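May 1, 2025

Up too late again, tea gone cold. Spent the whole evening on the household sim and want to get this down before I forget which thoughts were mine and which I read somewhere.

Question I keep poking at – can a machine do the dull stuff yet. Wipe, pick up, put back, shut the door after itself. Grernden says yes in the brochure, Clivis says "soon" and has said soon for as long as I've been reading them. My own answer changes by the hour. After lunch I was a believer. By supper not so much.

Flat things first. A mug has a handle, it practically asks for it. A thin board lying flat on a counter is another matter. I'd slide it to the edge with my palm and get my thumb under. Two stiff fingers and no palm, so what do you do? Pinch it by the sides if the fingers open wide enough, or push it and hope. Wrote "nudge to edge??" in the notebook and underlined it twice.

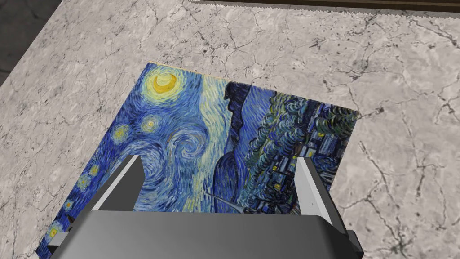 Starry Night, flat on the marble. Fingers open over it.

Anyway the board is the thing I'd ask for in real life. My counter is nothing but flat things. Mail, placemats, that cutting board that never goes back. If a machine could do only flat things I would take it tomorow.

Also thought about clutter and what counts as clutter. A picture lying out on a surface – is that mess or did somebody want it there? I know in my own house. My sister wouldn't know in my house and she's got eyes and forty years of practice at me. Pastor (the planner, still on the old version) gets a list of things and a list of places and that's that. No list for "leave it, I'm in the middle of something."

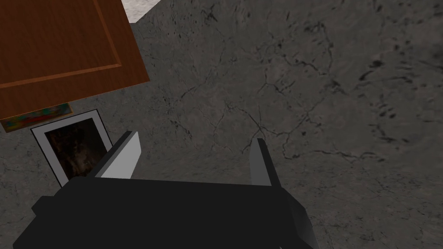

Then a message on the Mokemska board, no name on it, saying a chore only counts as done if you'd be willing to leave the house while it happens. Everything else is a demo with you as the babysitter. Read it three times. Annoying because I think it's right. I would not leave the house. I'd leave the room, maybe, for 2 minutes.

Wrote back too long a reply and deleted it. Then a short one, just asked what about dishwashers, we all leave the house with those. No answer yet.

But the dishwasher has it easy, the dishes come to it. A whole room is the hard part. Bed in the next room, desk with a cup and odds and ends on it, door to get through, things down by the wall. I made a list of what I'd do in there without thinking – cup to kitchen, straighten the blanket, close the door behind me – and then tried to write out each one as steps. Gave up on the blanket. Cloth is its own misery.

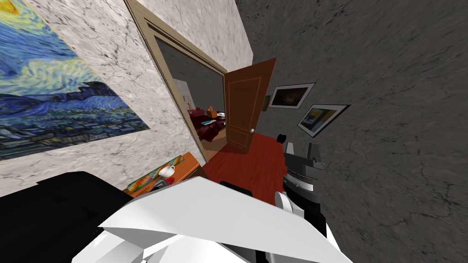 Both arms in view, bedroom through the open door.

Numbers for the record, for when I'm pretending to be scientific. Grernden claims 1,000 practice runs is plenty for a simple pick up. I'm planning 50 to start. My setup is slow and so am I. Roughly 1,004 if I let it run all through March next year, ha. No results worth writing down yet and I won't dress it up.

Shop floor is different, I should be fair about that. There the same part sits in the same spot facing the same way all day and somebody got paid to make it so. Nobody gets paid to make my desk like that. Mugs end up on their sides. Things lean on other things. You want the cup and you have to think about what happens to whatever it's resting on, and I do that thinking for free at six in the morning half asleep.

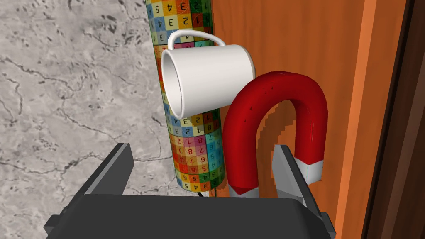
Mug on its side, number cylinder, red magnet. Which one first?

I'd go for the mug by the handle. Slow, straight up, away from the magnet. Tomorrow I'll write the order down before I run anything, otherwise I just agree with whatever it does.

So where am I. Single object, good grip, clear space – yes, I'd trust it with that or close to it. A pile, no. A room, no. My kitchen after the kids have been thru it, come on.

To do: charge the laptop, check the board for the dishwasher reply, read the Clivis thing properly and not just the bold bits. Put the actual dishes away, they have been in the rack since yesterday.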